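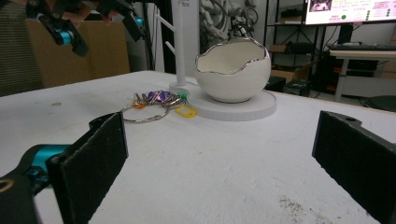
**Patricio Marín**

10 August 2026

Tondell has pulled its washing powder out of the shops in Skakness, and I want to write down how that went before I forget the details. I worked on the other side of it, selling for Hendano, so read this with that in mind. I left the trade in June and have no shares in either company.

When I started, Hendano was the powder people bought. It came in a blue box that went soft at the corners if you kept it under the sink, and most of our advertising was a painted sign on the side of the depot. We sold to the corner shops through Manríquez, the wholesaler, who also handled our soap and bleach. Nobody at Hendano used the word "brand". We talked about the box.

Tondell arrived with a proper launch. They gave out small packs at the bus station and at the school gates, and they paid for the end shelves in the bigger shops, where we had never paid for anything. Their powder was good. I washed my own shirts in it for a month and had to tell my manager it dissolved better than ours in cold water. He asked me to stop saying that in front of customers.

Within two years they were outselling us. The shopkeepers liked them too, as the margin on each box was better and the rep came with a van and filled the shelf himself. I was still taking orders in a notebook and posting them to the office.

## What they got wrong

They changed the pack size. The old Tondell box held enough for a family for a month, and they replaced it with a smaller one at the same price. It was a concentrated powder, and the new scoop was smaller to match. On paper you got the same number of washes. In practice people used the scoop they already had, ran out early and felt cheated. I heard this in nearly every shop I visited that winter. One woman in the shop by the harbour had kept both boxes to show the owner and stood them on the counter next to each other.

Tondell's answer was a leaflet explaining how to measure the powder. I thought it was a clear leaflet. It made no difference at all.

The second mistake was to drop Manríquez. Tondell wanted to deliver directly to every shop, which worked for the large ones and was hopeless for the rest. A small shop buys one case when it has the cash and none when it hasn't. Manríquez knew who paid late and who paid late but always paid, and gave credit to the second group. Tondell set a minimum order of 15 cases. That year 101 shops on my round had stocked their powder, and plenty of them had no room for 15 cases of anything.

So the shelf space came back to us, and we had done very little to earn it. We kept the big box and kept the price within reach. We also changed the recipe, quietly, so that it dissolved better in cold water. I won't claim credit for that one, though I did mention it often enough. 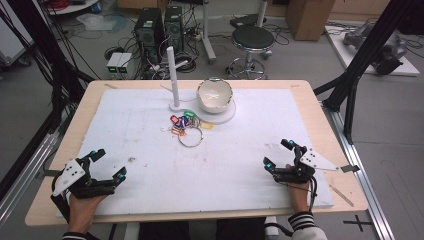

## Where it stands now

Hendano is ahead again, but I wouldn't call it comfortable. The supermarket's own powder is the cheapest on the shelf and it is fine. My sister uses it. Younger customers mostly want liquid, and Hendano's liquid is late, comes in one size and has a cap that leaks. I said so in my last report and I expect other people had said it before me.

There is also the question of what local loyalty is worth. The newspaper wrote up Tondell's exit as if the town had stood by its own product. I spent nine years going round those shops and I don't think anyone stood by anything. They moved to Tondell quickly when it was better and the samples were free, and they moved back when the box shrank. Some of them have since moved on to the supermarket powder. I'd be surprised if more than a handful of people could tell you which of the three is made here.

Manríquez comes out of it best. They lost Tondell's business for a while and filled the warehouse space with pet food, and now they have both the pet food and a bigger order from Hendano. The old man still signs the delivery notes himself.

A few people have asked whether Tondell will be back. Their nappies and shampoo never left, and the same reps are still driving the same vans, so they could put powder in them tomorrow if they wanted. If they do, I hope they bring the old box size with them. I've got half a packet of the concentrated stuff left in the cupboard and I still use too much of it.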